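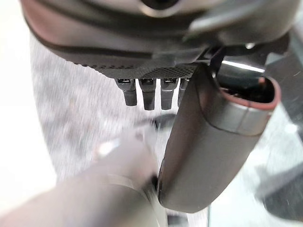 Why did the servers for Starano stop accepting new characters in August?

The login database ran out of headroom. Each region had a fixed limit on stored characters, and the Oceanic region reached its limit first.

Fung-ping Chiang, who runs network engineering on the game at Ditley, puts the fault down to a setting carried over from the closed beta. "The limit was set low on purpose while we were testing," Chiang says. "It should have been raised at launch. It was on a list, and the list was long."

Starano is an online role-playing game in which players crew trading ships between ports. New players in Australia and New Zealand were sent to the North American region while the Oceanic one was closed. Average latency for those players was 187 milliseconds, against 36 on the local servers.

"You can trade at 187," Chiang says. "You can't dodge at 187. Boarding fights were where we got the complaints."

The fix came in two parts. The first raised the limit and needed a restart. The second moved inactive characters into separate storage, called Prinis inside the studio, where they stay until the owner logs in again. Retrieval takes 15 seconds at worst, and the player sees a longer loading bar.

Ariel Dela Peña, the lead designer, had to decide what counted as inactive. The team settled on 78 days without a login.

"We looked at when people come back," Dela Peña says. "There's a bump after each content patch, and we didn't want those players waiting on a load every time. If we'd gone shorter, they would have been."

Names were a separate argument. A stored character keeps its name, so a new player still can't take it. Dela Peña was in favour of releasing names from characters that had never left the starting port, but the change was dropped.

"Support would have had to deal with every dispute by hand," she says. "I still think the names should go back in the pool. It's parked for now."

Players who started on the North American servers can transfer home free of charge. Cargo and ship fittings move with the character - guild membership doesn't, and has to be set up again on arrival. Chiang says guild records are tied to the region at a low level, and separating them is a bigger job than the character storage was.

The next patch, Maes, adds a second chain of ports and a queue display that shows a player's position at login. Chiang's team is load testing it at present.

"The display is simple," Chiang says. "Getting the number to be right when people drop out of the queue is the part we're still working on."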